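Raltberg 캠페인 인물 데이터 README

롤플레잉 캠페인 Raltberg에 등장하는 인물 시트와 배경 서술을 텍스트로 정리한 묶음. 인물 시트 3088건, 한국어. 인코딩은 UTF-8, 줄바꿈은 LF.

구성

sheets/ 인물 시트. 파일 하나에 인물 하나.
factions/ 세력 정의. Andero 공국, Chong 상단, Eklow 수비대.
quests/ 개인 퀘스트. 시트의 quest_id로 연결.

필드

name: 인물명. 중복 허용.
origin: 출생 세력. 변경 불가.
allegiance: 현재 소속. origin과 다르면 전향 인물로 처리한다.
rank: 소속 내 계급. 없으면 빈 문자열.
bio: 배경 서술. 최대 2000자.
quest_id: 개인 퀘스트 번호. 없으면 null.

전향 인물은 defect_year가 필수다. 값은 캠페인 내부 역법을 따르며 현실 연도로 환산하지 않는다. 한 인물이 두 번 이상 전향한 경우 마지막 전향만 기록하고 이전 소속은 bio에 적는다.

버전 2 변경 사항

Eklow 수비대 계급표를 교체했다. 구 계급명은 factions/eklow_old.txt에 남아 있다.
bio가 40자 미만인 시트는 draft로 표시했다. 검색 색인에서 제외된다.
Chong 상단의 용병은 별도 세력에서 상단 하위로 옮겼다.

알려진 문제

Andero 공국 시트 일부에서 rank와 칭호가 섞여 있다. 퀘스트 완료 조건이 비어 있는 항목이 있으며, 읽을 때 미완료로 간주한다. 이름 표기는 시트와 퀘스트 사이에서 띄어쓰기가 다를 수 있다.

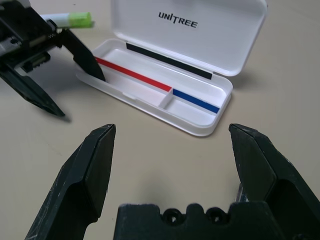
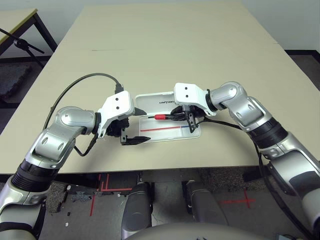
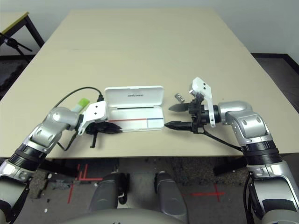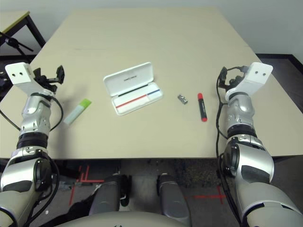

Raltberg, 4월

배포 조건

비상업적 이용과 수정본 재배포 가능. 수정본에는 원본 버전 번호를 적는다. 시트를 추가할 때는 기존 파일명을 재사용하지 말 것. 삭제된 인물의 번호도 비워 둔다.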